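Publicaciones > Robótica de servicio > Informes técnicos > Sección 4

4. Manipulación por empuje en tareas de orden doméstico

4.1. Planteamiento

La cuestión de si una máquina puede asumir hoy las labores menudas del hogar o del taller suele formularse en términos demasiado amplios. Recoger una mesa, agrupar piezas sueltas o apartar objetos antes de limpiar una superficie son operaciones distintas, y el grado de madurez técnica varía considerablemente entre ellas. En esta sección se examina una sola: el desplazamiento de objetos pequeños sobre un plano mediante empuje, sin agarre, a partir de una instrucción verbal breve.

El interés de la tarea reside en su aparente sencillez. Schumacher, en el informe interno de Girasberg que sirvió de punto de partida a este trabajo, la sitúa entre las que una persona ejecuta sin atención consciente. Para el manipulador, en cambio, cada contacto modifica la posición de los objetos vecinos, y un error de pocos milímetros puede deshacer una agrupación ya completada.

4.2. Procedimiento

Se entrenó la política Verketti con 3,000 demostraciones teleoperadas y se evaluó en 128 ensayos, repartidos en 3 familias de instrucciones: reunir, separar y alinear. El sistema de comparación fue Ziltano, un planificador geométrico que dispone de la posición exacta de cada objeto. Ninguno de los dos recibió ajustes entre ensayos. Se consideró válido un ensayo cuando la configuración final satisfacía la instrucción y ningún objeto había abandonado la superficie de trabajo – criterio más estricto que el empleado en la serie anterior, realizada en Ormsby.

4.3. Resultados y discusión

Las instrucciones de reunir fueron las mejor resueltas por ambos sistemas. En las de separar, Verketti mostró una tendencia a empujar el conjunto entero cuando los objetos se hallaban en contacto, sobre todo si las caras planas quedaban enfrentadas. La Figura 4 recoge una disposición por pares de color, con ocho bloques de plástico próximos entre sí sobre una tabla de arce. 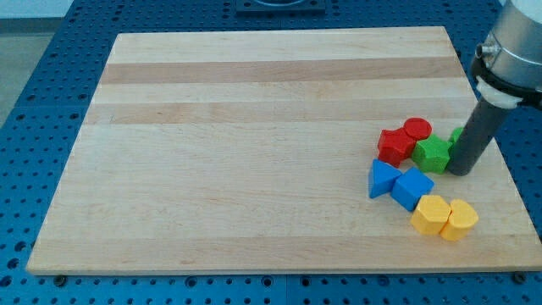 Figura 4. Bloques agrupados por pares de color y herramienta cilíndrica del robot.

El planificador geométrico resolvió mejor estos casos, aunque a costa de trayectorias largas y de una dependencia completa de la calibración, condición difícil de mantener fuera del laboratorio. Los cilindros plantearon además un problema propio: cuando descansan de costado pueden rodar tras el contacto, y ninguno de los dos sistemas modela ese movimiento.

A juicio de los autores, los datos no permiten afirmar que la tarea esté resuelta para un entorno doméstico. Una cocina o un banco de taller presentan objetos de masa desigual, superficies húmedas y usuarios que intervienen a mitad de la operación – factores ausentes de esta evaluación. La extensión a vajilla y herramienta de mano se aborda en la sección 5, con el mismo criterio de validez y sin modificar el efector.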